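February 8, 2019

Up at half six, frost on the car. Toast, then straight to the desk. The heating in the back room is still not right and I worked in my coat until ten. 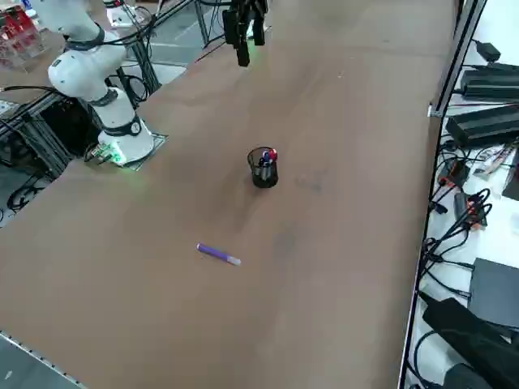
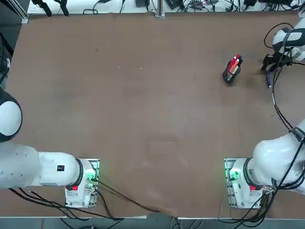 Spent the morning on the Bristhorpe Cycles page. Eldana wants it to look like one shop and at the moment it looks like three, as each person who has had the password has left their own colours behind. I took down the old orange banner first and tried a few plain ones. The one I kept is a flat brown, near enough the brown of that tabletop, and for the "message us" button I went for a green like the little light at the bottom of the arm. Small and bright, and it shows up on a phone. The white lettering needs to be a size bigger. Sent it to Eldana before lunch and she said yes to the brown and "maybe" to the green.

The larger question is what the page is for. They have 1000 followers and a post about a new bike gets perhaps one comment, usually from Eldana's uncle. The post in July about the flooded cellar got 70 comments, and people came in afterwards and asked about it. I have said before that she should post less stock and more of what goes on in the workshop. She agrees each time and then the supplier sends a folder of catalogue pictures and up they go.

Tried Rovano again for lining up the posts. It let me put in a fortnight's worth and then moved every one of them by an hour. I had the time zone set wrong, my own fault, but the setting is tucked away under "Account" and then "Other". Moved them all back by hand. It took most of an hour.

Soup for lunch. Rang the boiler people, engaged. Rang again, left a message.

Michalis phoned at two. He has come off everything except the one he needs for work, and says he sleeps better. He also says he has missed two birthdays and a funeral. I said I could not do it in my line of work and he said that was what he used to say. We talked about his knee for a while. He is coming up at Easter if the trains are running.

Afternoon on the newsletter. Cuiping thinks the shop should put its effort there instead, in case the network changes how it shows posts again, and after last year I can't argue. We lost a good part of our views over one spring and never found out why. With a list you at least have the addresses. Signed up for the Herenier trial, which is free up to 100 names, and typed in the ones from the paper sheet by the till. Some of the handwriting is hopeless. There is one that is either a Norman or a Morgan and I have left him out for now — will ask Eldana.

One complaint came in on the page about five. A man whose wheel was not ready when promised. I drafted a reply, rang the shop to check the facts, and he had already collected it. Sent a short apology anyway and he put a thumbs up.

Invoiced Norbert for January. Forgot to put the date on it, sent it again.

Boiler people rang back at ten to six. They can come next week, in the morning, no time given. Fish pie. Bed early.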